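为什么有的国家会住在另一个国家的肚子里?
——写给小朋友的地理小讲堂

先拿一个甜甜圈。没有甜甜圈,用面包圈也行。中间那个洞看到了吧?现在想象一下,面包圈是一个大国家,洞是一个小国家。小国家的人往东走,出国了。往西走,出国了。往南往北,还是出国。

地理学家给这种国家起了个名字,叫“国中国”。意思就是四面八方全被同一个国家包住的国家。

全世界这样的国家只有三个。真的很少。

第一个,莱索托,在非洲南部,被南非整个围住。
第二个,圣马力诺,在意大利里面。
第三个,梵蒂冈,也在意大利里面,准确点说,是在罗马城里面。

今天主要讲莱索托,因为它最大,山也最多。另外两个后面快快地说一下。

一、莱索托有多大

三万平方公里多一点。比北京市大,不到两个北京市。在三个国中国里面它是大哥哥,另外两个加在一起也没有它的一个小角大。

首都叫马塞卢,在西边,紧挨着边界。过了河就是南非。很多人早上过桥去那边办事,傍晚再回来,要带护照。去隔壁买个东西带护照,是不是有点怪?对他们来说很平常。

二、好高好高

莱索托有个外号,“天空王国”。

为什么呢。因为整个国家没有一块地方低于海拔一千米。最低的地方也有一千四百米左右!世界上没有第二个国家是这样的。泰山的山顶大概一千五百米,也就是说,你站在莱索托最低的河谷里,脚下就跟泰山顶差不多高了。

最高的山叫塔巴纳恩特莱尼亚纳山。名字很长,多念几遍。海拔三千四百八十二米,是非洲南部最高的山。名字的意思倒是很可爱,“美丽的小山”。三千多米还叫小山……

山高,天就冷。大家一听非洲就想到狮子、大太阳、沙漠。可是莱索托冬天会下雪,还有滑雪场。而且它在南半球,季节跟我们反过来,六月七月是冬天。到了December,也就是十二月,我们穿羽绒服,那边的小朋友正过夏天呢。

三、毯子和尖帽子

天冷怎么办?披毯子。

莱索托的巴苏陀人有一种很有名的羊毛毯,披在肩上,用别针一别。放羊披着,骑马披着,参加婚礼也披着。花纹有讲究的,有的是玉米棒子图案,代表丰收。

还有一种草编的尖顶帽子,圆锥形,顶上有个小结。国旗正中间画的就是它。下次看见蓝白绿三条的国旗,中间一顶黑帽子,你就可以大声说,莱索托!

四、为什么没有被南非“吃掉”

这是小朋友问得最多的问题。大国在外面,小国在里面,怎么没合到一起?

要讲到两百年前了。那时候这一带很乱,打仗,抢牛,大家到处逃。有一位首领叫莫舒舒一世,他带着自己的人爬上了一座山。这座山很特别,四周是陡陡的岩壁,顶上是平的,像一张大桌子。有水,有草,可以养牛。敌人想上去,只有几条窄窄的小路,守住路口就行了。

山的名字叫塔巴博休,意思是“夜晚的山”。传说白天看它小小的,到了夜里它会长大。其实不会长大啦。但是敌人听了心里会发毛。

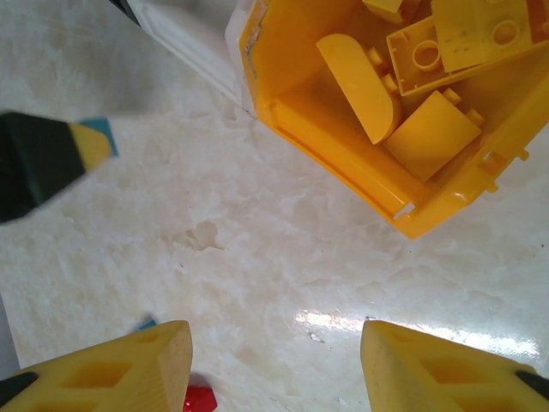

莫舒舒不光会守山,还很会交朋友。逃难的人来投靠他,他就收留,借牛给人家种地、挤奶。慢慢地,不同部落的人都聚到一块,成了巴苏陀人。

后来外面来的移民越来越多,抢走了西边很多平坦的好地。莫舒舒觉得自己一个人顶不住了,就向英国请求保护。一八六八年,这里变成了英国的保护地,名字叫巴苏陀兰。

再后来,一九一零年,周围几块殖民地合成了一个大的联邦,就是现在南非的前身。巴苏陀兰没有加入,还是单独由英国管着。一九六六年它独立了,改名莱索托。外面是一个国家,里面是另一个国家,就这么来的。

小提示:莱索托是王国,到现在还有国王。不过国王不管日常的事,管事的是首相。

五、没有海,怎么办

国中国都没有海。东西要运进来,运出去,都得从邻居家经过。所以跟邻居搞好关系很重要很重要。

莱索托有一样东西邻居特别想要。猜猜?

水。

高山上雨雪多,河也多。有条大河叫奥兰治河,源头就在莱索托的山里,当地人管它叫森克河。南非北边的大城市人多,水不够用,于是两个国家一起修水坝、挖隧道,把山里的水送过去。莱索托收水费,还能顺便发电。当地人把水叫作“白色的金子”。

除了卖水,还卖羊毛,卖马海毛(是安哥拉山羊的毛,不是马的毛,别搞错),也做衣服卖到外国去。山里还有钻石矿。

六、另外两位

圣马力诺。六十一平方公里,在一座山和山脚周围。它说自己是世界上最古老的共和国,传说是一个石匠建立的。最有意思的是它有两位国家元首,一起当,每次只当6个月,然后换人。比班长换得还快吧。

梵蒂冈。最小最小的国家,零点四四平方公里,走路一圈不用一个小时。里面有很大的教堂,有邮局,有自己的邮票,还有穿彩色条纹衣服的卫兵。教皇住在这里。

七、别搞混了

有几个地方很容易跟国中国搞混,列一下。

蒙古,不是。它有两个邻居,中国和俄罗斯,一个邻居才算被“包住”。
斯威士兰(现在叫埃斯瓦蒂尼),也不是。它三面多都是南非,但是东边有一段挨着莫桑比克。就差一点点!
摩纳哥,不是,因为它有海边。冈比亚也一样,三面都是塞内加尔,剩下一面是大西洋。

判断方法:地图上用手指沿着边界走一圈。手指碰到的一直是同一个国家,没有碰到海,就是国中国。

八、自己动手画一个

找一张白纸,一支笔,45分钟就够了。

先画一个大国家,边界弯弯曲曲的比较像真的。再在里面画一个小国家。然后想这几个问题,写在旁边:

小国家的人想吃海鱼,鱼从哪条路来?
大国家如果把路关了,小国家怎么办?
小国家有什么东西,是大国家需要的?
两个国家之间的边界是河,是山,还是就一条线?

上一期有两位读者寄来了自己画的地图。Cristian Villanueva画的大国叫Aguiar,小国叫Vanus,Vanus全是山,人口写的是2,107,还给每座山都起了名字,厉害。Bujar Dumitrescu画的叫Altska,里面住着一个国家叫Numenia,首都只有400个人,靠卖蜂蜜过日子。他还画了一条铁路,穿过大国一直通到海边,旁边写着“坐火车的蜂蜜不用交税”。这一条写得特别好,真的国家之间也要商量这种事情,叫做过境协议。

画好了记得写上名字和年级,上次有三张没写名子的,不知道还给谁。

九、几个新词

国中国:四周完全被同一个国家包围的国家。
内陆国:没有海岸线的国家。国中国都是内陆国,但内陆国不一定是国中国。
海拔:一个地方比海平面高出多少。
保护地:由另一个国家负责保护和管理外交的地方,现在很少用这个词了。
源头:河流开始的地方。

下一期讲飞地,就是一个国家有一小块跑到别人家里去了。跟今天的有点像,但是不一样,先自己查查地图。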